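Introdução ao Projeto Automóvel, aula 3: plataformas partilhadas

Olá a todos! Na aula passada ficámos a meio da conversa sobre o Simiyu, por isso retomo daí. Eu gosto muito deste caso (já devem ter reparado) porque mostra bem como dois carros com ar tão diferente podem ter por baixo o mesmo piso, a mesma suspensão dianteira e quase a mesma direção.

A Handen vendia o Simiyu como carrinha familiar e o Skudcombe como citadino alto. Distância entre eixos diferente, tejadilho diferente, preço bem diferente! Mas a distância do pedal ao eixo dianteiro é igual nos dois, e é essa medida que costuma denunciar a plataforma. 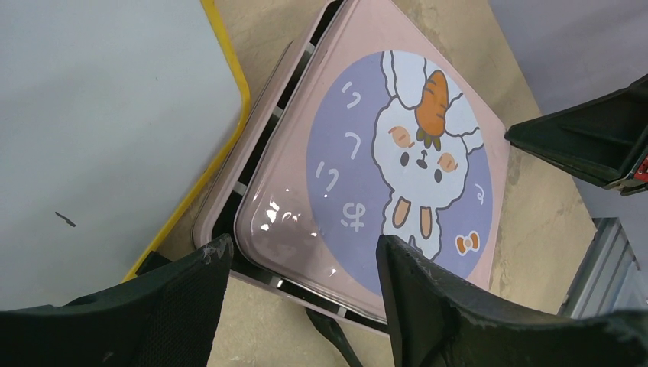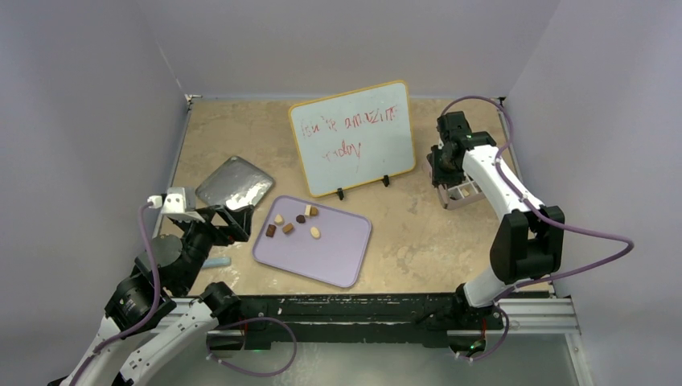 Tampa cor-de-rosa com coelho e cenoura; tabuleiro lilás com pedaços de snack.

Voltando às contas: a bagageira do Simiyu leva 377 litros com os bancos montados e 685 com eles rebatidos. Para a próxima aula quero que expliquem, numa página, de onde vem essa diferença e o que se perde em rigidez quando a abertura traseira cresce. A Siham El Khatib fez um esquema ótimo da travessa traseira, peçam-lhe uma cópia.

Leitura: o capítulo do Domingo Zapata sobre binário em baixa rotação (o motor dá o máximo às 4000 rpm, o que para mim é tarde demais numa carrinha carregada). Entregas até 6 de outubro de 2023, em papel, no meu cacifo.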